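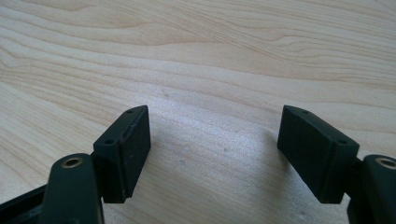 Moataz Hamdy: The order form on Flaritz still takes the deadline in the browser's local time and saves it as server time. I placed an editing order for 131 pages with a deadline of 11:00 p.m. The confirmation email shows the same hour with no time zone, and the editor's dashboard shows it two hours earlier. I need to know which one the refund terms go by before I approve the first draft.

Ticket subject: Deadline on order confirmation does not match editor dashboard
Product: Flaritz order portal (proofreading and editing)
Category: Orders / Deadlines
Priority: Normal
Assigned to: Armindo Patrício

Armindo Patrício: Confirmed on a test account. The refund terms go by the deadline stored with the order, and the stored value is the one in the dashboard. The confirmation email is built from the form data before the order is saved, so it repeats whatever was typed. Your order has been corrected by hand and now shows 11:00 p.m. in your account time zone. The editor has been notified of the change. Please check the order page and reply if it shows anything else.

Steps to reproduce:
Log in as a customer whose account time zone differs from the server's.
Open a new order and select Editing, then Academic.
Upload a document and wait for the page count.
Set a custom deadline. The preset options (24 hours, three days, one week) are not affected.
Submit, then compare the confirmation email with the order page.

Expected: same date, hour and zone in both places.
Result: same date, different hour. Near midnight the date is also wrong.

Moataz Hamdy: The order page is correct now. The calculator on the same form also quoted the rush price. When I went back and picked the one-week preset, the price dropped, although my custom deadline was further away than that. Is this the same problem?

Armindo Patrício: No. The calculator rounds a custom deadline down to the nearest preset, but it reads an empty "start date" field as the shortest one. Entering a start date clears it. I have split this off as a separate ticket and linked it here. The difference in price has been credited to your account balance. If you want it returned to the card, state that in a reply and I will pass it to billing.

Moataz Hamdy: Balance is fine.

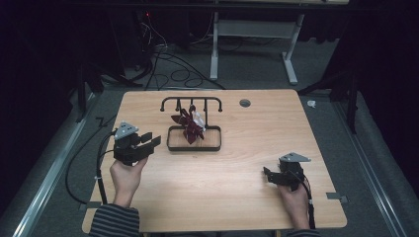

Last changed: July 19, 2023

Status: Resolved, fix released in Flaritz portal build 14

Changes in this build:
Custom deadlines are converted from the account time zone before saving.
The confirmation email is generated from the saved order and prints the zone next to the hour.
The order form displays the account time zone under the deadline field, with a link to change it.

Not changed in this build:
Orders placed through the Sukance reseller form. That form sends no time zone and its deadlines are still read as server time. Customers using it should state the zone in the instructions box.
The start date problem in the price calculator. See linked ticket.

Open orders with a custom deadline were not converted automatically. A customer who ordered before the release should compare the email with the order page and open a ticket if the hours differ. Include the order number and the full text of the email. Screenshots of the email are accepted, but the headers are needed if the message was forwarded.

Note on revisions: the seven-day free revision period starts when the finished file is delivered. It is counted from the delivery stamp and was not affected by this fault.

Armindo Patrício: Closing. Replying to the notification email will reopen the ticket.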